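会叠衣服的手，是怎么学出来的？

你有没有帮家里叠过衣服？

T恤还算好办，袖子往里一折，下摆往上一翻，就成了。可要是遇上滑溜溜的衬裙，或者一条四个角都有松紧带的床单，你就会发现，布这种东西可真有脾气！你拉左边，右边跑了；你压平上面，下面又鼓起来。

现在请你想象一下，每天有600件这样的衣服和布料从你面前经过，每一件都要认出来、理顺、叠好，再放到该去的地方。这就是蒂法洗衣房里每天发生的事。洗衣房的名字叫"Ateş"，在土耳其语里是"火"的意思。老板许斯尼·希姆谢克奥卢（Hüsnü Şimşekoğlu）爷爷说，他爸爸开店的时候，熨衣服的熨斗里装的是真的炭火，名字就是这么来的。

今年3月，我去那里待了几天。因为店里正在做一件特别有意思的事：教机器叠衣服。

先跟着一件衣服走一圈

我们先来看看，一件衣服进了洗衣房，要经过哪些地方。

第一站是分拣。衣服从袋子里倒出来，深色的一堆，浅色的一堆，容易掉色的要单独放。这一步全靠眼睛和手。埃莉夫·娜兹·居莱尔（Elif Naz Güler）阿姨在分拣台前工作了10年，她闭着眼睛摸一摸，就能告诉你这是棉布、羊毛还是化纤。我不信，拿了一条围巾考她，她捏了一下就说："羊毛，里面掺了一点别的，洗的时候水不能热。"我翻开标签一看，全对！

第二站是洗涤和烘干。这里早就用上机器了。大滚筒转起来轰隆轰隆的，站在旁边说话得靠喊。水要多热，转多快，转多久，都是电脑在管。你家里的洗衣机其实也是这样一台自动机器，只不过大家看惯了，不觉得它稀奇。

第三站是熨烫和折叠。第四站是打包，贴上号码，送回给客人。

你猜，哪一站最难交给机器？

很多小朋友会猜熨烫，因为熨斗又烫又重。可是工程师们会告诉你，最难的是折叠，还有折叠之前的那一下：把一件衣服从一堆衣服里好好地拎出来。

布为什么这么难对付

我们来做个小实验。找一块积木，放在桌上，推它一下。它往前走了，可还是那块积木，长宽高一点没变。再推一下，还是一样。

现在找一块手帕，也放在桌上，推它一下。它皱了。再推一下，皱得更厉害，而且皱的样子跟刚才不同。你推一百次，它能给你一百个样子。

科学家管积木这样的东西叫"刚体"，管手帕这样的东西叫"柔性物体"。机器人对付刚体很拿手。汽车厂里的机器人能把车门一扇一扇装上去，位置准得惊人，因为车门永远是车门的形状，计算机早就记住了。可是布没有一个固定的形状可以记。一件衬衫铺平了是一个样，揉成团是一个样，搭在椅背上又是一个样。在你眼里它们全是衬衫，在计算机眼里，它们可能是三样完全不同的东西。

还有更麻烦的。布和布会叠在一起，上面一层挡住下面一层。露出来的那一个角，到底是谁的角？是上面那件的袖口，还是下面那件的裤脚？有时候连人都得掀开来看一看。
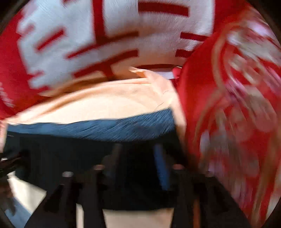 再说说手感。请你用两根手指捏起一张纸巾，注意，只捏最上面的那一层。你是怎么做到的？你大概会轻轻搓一下，感觉到两层纸巾分开了，才把它提起来。这个小动作你从小就会，根本不用想。可是机器的夹子没有皮肤，它感觉不到"分开了"。夹得太轻，布会滑掉；夹得太重，会连下面的一起抓起来，碰上薄纱还可能勾坏。厚毛巾和薄丝巾需要的力气也不一样，这又是一门功课。

机器也要上学

那么，机器怎么学会对付布呢？

过去的办法是给机器写规矩：第一步，手往左移多少；第二步，往下移多少；第三步，合上夹子。这个办法用来装车门很好，用来叠衣服就行不通了，因为衣服每次躺的位置都不同，规矩写上一万条也写不完。

新的办法更像你学骑自行车，或者学系鞋带：看别人做，看很多很多遍。

来店里教机器的是一家叫Zindeo的小公司。他们的工程师伊伊特·埃尔图尔克（Yiğit Ertürk）哥哥给叠衣机器取了个名字，叫"Mivel"。他没有让Mivel直接去碰客人的衣服，先请店里的师傅们当老师。师傅们手里握着一个夹子，夹子上装着摄像头，然后就用这个夹子去夹布、拉布、叠布、挂布。摄像头跟着夹子走，夹子看到什么，就录下什么。

为什么要让人握着夹子，直接拍师傅的手不行吗？这个问题是我问的，伊伊特哥哥听了很高兴，说这是个好问题。他让我伸出手，数一数手指。人有五根手指，能弯能转，Mivel却只有一个夹子。如果Mivel看的全是五根手指的本领，它学了也用不上。师傅们用夹子来做，Mivel才能照着学。你想想看，要是教你游泳的是一条鱼，它游得再好，你也很难照着它的样子游，对不对？

每做完一次，就有了一段记录。做得漂亮的要留着，做坏了的也有一部分要留着，因为机器也需要知道，什么样子叫"没夹住"，没夹住以后该怎么补救。我去的那个星期，他们一共录了867段。埃莉夫阿姨录得最多，她说一开始觉得别扭极了，好像戴着厚手套绣花，到了星期三，她已经能用夹子把丝巾对折得整整齐齐了。

我也试了一次，折一条毛巾。毛巾掉了，我捡起来，它又掉了。旁边的师傅们笑成一片，我也笑。原来我们每个人的手这么厉害！

录好的东西要交给计算机去练习。计算机会一遍又一遍地比较：夹子看到布的这个角翘起来的时候，师傅往哪边动了？看到皱褶的时候呢？看到旁边的一件也快要被带起来的时候呢？练得多了，它就能慢慢找出规律。下次看到一块从没见过的布，它也能猜一猜该怎么下手。请注意"猜"这个字。机器猜得准不准，要看它见过的布多不多，种类全不全。如果它只见过白毛巾，你给它一条花裙子，它多半会犯糊涂。所以伊伊特哥哥总是跟师傅们说：花的、滑的、厚的、毛茸茸的，都要，越杂越好。

人去做什么呢

写到这里，你可能想问一个很重要的问题：机器学会了叠衣服，师傅们怎么办？

我拿这个问题问了好几个人，他们的回答不太一样，我都写在下面，请你自己想一想。

奥古斯蒂娜·贝霍（Augustina Gbeho）阿姨负责折叠台。她先给我看她的手腕，上面戴着护腕。叠衣服看起来轻松，可是同一个动作从早做到晚，手腕和肩膀会疼。"毛巾和床单，最好全交给它。"她说，"一模一样的东西，叠得我做梦都在叠。"可是客人的礼服、绣花的桌布、老奶奶留下来的旧旗袍，她一件也不肯交出去。她说这些东西得有人认认真真地看过，哪里脱线了，哪里的扣子松了，要顺手补好。

埃莉夫阿姨有一点担心。她担心年轻人以后不学认布了。"我这双手是师傅一件一件教出来的。要是大家都等着机器认，机器认错了，谁来告诉它？"

许斯尼爷爷答应过大家，机器进来以后，店里的人一个也不减。但是他也老实告诉我，别的洗衣房会怎么做，他管不着。有些地方的老板买了机器，可能就会少请几个人。这是真的会发生的事，大人们需要好好商量：省下来的力气和钱，怎么分才公平？换了工作的人，谁来教他们新本领？这些问题机器回答不了，要人来回答。

店里的工作已经有了一点变化。有5位师傅每个星期会抽出一个下午，专门来当Mivel的老师。他们要学会看记录，挑出不能用的，还要给每一段记录写上名字，比如"厚毛巾，对折两次"，或者"薄布，从架子上取下"。这是一种新的工作，许斯尼爷爷的爸爸那时候可没有。尼尔米妮·乌丁（Nilmini Uddin）姐姐以前只管打包，现在她成了店里挑记录最快的人，有时候工程师还要来请教她。她告诉我，她最得意的一次，是发现机器老是把衣服的里子当成另一件衣服。她找了好多有里子的外套来录，慢慢地，Mivel就不那么容易弄混了。

还有安全的事。机器动起来的时候，人站在哪里？地上贴着黄色的线，Mivel干活时，人不可以跨过去。墙上有一个红色的大按钮，谁觉得不对劲都可以按，按错了也不会挨批评。许斯尼爷爷特别强调这一条。

Mivel现在到底会什么

会叠毛巾，叠得不快。奥古斯蒂娜阿姨叠完一摞，它还在跟第一条较劲。枕套也会一点。衬衫嘛，领子总是歪的。床单还完全不行，那四个带松紧的角把它难住了（也把我难住了）。

不过它不累，也不会手腕疼，晚上大家回家了，计算机还可以接着练习。伊伊特哥哥说，一年以后再来看，也许衬衫的领子就正了。他说的是"也许"，我喜欢他这样说话。

回家试一试

你可以在家里做一个"夹子手"游戏，最好找一个大人一起玩。

准备一把厨房用的食物夹，要那种头上圆圆的、不会夹疼手的，再准备几块布：一条毛巾，一块手帕，一件旧T恤，一条滑滑的丝巾。

先用手把每一样都叠一次，记住你的动作。再把一只手背到身后，另一只手拿着夹子，重新叠一遍。哪一样最容易？哪一样总是掉？

然后把所有的布揉成一堆，试着用夹子只拎出其中一件，别的都不许跟着动。

最后，请大人拿着夹子，你来当老师，只能用嘴巴说，不能用手指。"往左一点"，到底是多少点呢？你会发现，把自己会做的事情讲清楚，比做这件事难多了。

小词典

自动化：让机器自己完成一件工作，或者工作里的一部分，人负责安排、检查和照看。

柔性物体：会弯、会皱、会变形的东西，像布、绳子、面团。

夹爪：机器人的"手"，多数只有两片，一张一合。

示范：做给别人看，让别人跟着学。机器也可以跟着示范学。

2019年4月28日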